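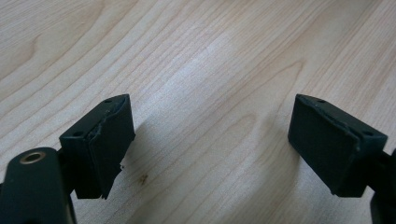

16 June 2025
Workshop notebook, Liltulport bench. Table top for the Clekska reading room.

Went over the top again this morning before deciding on the finish. Grain is good: long wavy lines for most of it, then some loops where the figure gets busier. Colour is pale all over. One small dark brown knot, and I want to leave it alone. Elisa asked about filling it with tinted epoxy. I ran a fingernail over it and couldn't feel an edge. If it lifts at all after the first coat we can talk about filling then.

Wiped the loopy part with metho to look for glue smears and sanding scratches. Found two cross-grain scratches, both short, both on the end nearest the window in the workshop. Took them out by hand with 180 and then 240, with the grain, cork block. Went a bit wider than the marks so there's no dip. Checked with the straightedge and got no light under it.

Thickness is even enough. Ozan measured length at 817 mm on the long side, and the drawing says 815. He wants to trim it. I'd leave it, as the frame has slots for the fixings and the overhang will take 2 mm without anyone noticing. Ruoxi to confirm with the client before the edges get rounded over. Not touching the edges until then.

Finish tests, on the offcuts from February (same board, kept in the rack behind the bandsaw):

Bai hardwax, one coat. Went yellower than I'd like. Brings up the grain lines strongly.
Bai hardwax with a bit of white in it. Closest to the bare wood. Lines still clear. Knot area on the offcut stayed dark, didn't bleed.
Water-based poly, satin. Raised the grain badly, needed a rub back with 320. Colour is fine but it looks a bit flat.

Going with the second one unless Begoña objects. She's done more pale tops than I have and says the white can settle in the pores if it isn't stirred often. Stir the tin every few minutes, and don't pour from the top.

Glare is worth a mention. Under the overhead light the bare surface already washes out and you lose the grain. A satin finish will make that worse. Toshiko suggested looking at the matte version, and Foneck have it in the 500 mL tin. Ordered one. If it's here in time I'll do a fourth offcut before starting on the real thing.

Still to do:
Underside needs a coat as well, same day as the top, so it doesn't cup.
Plug the old clamp dent on the underside or leave it? Leaving it for now.
Vacuum, then tack cloth. The extractor bag is full again.
Job sheet 489 has the wrong finish written on it. Ozan to fix.

Moisture meter battery was flat, so no reading today. Will take one at both ends and the middle before any oil goes on. Top goes back on the stickers overnight with the blanket over it, good face up.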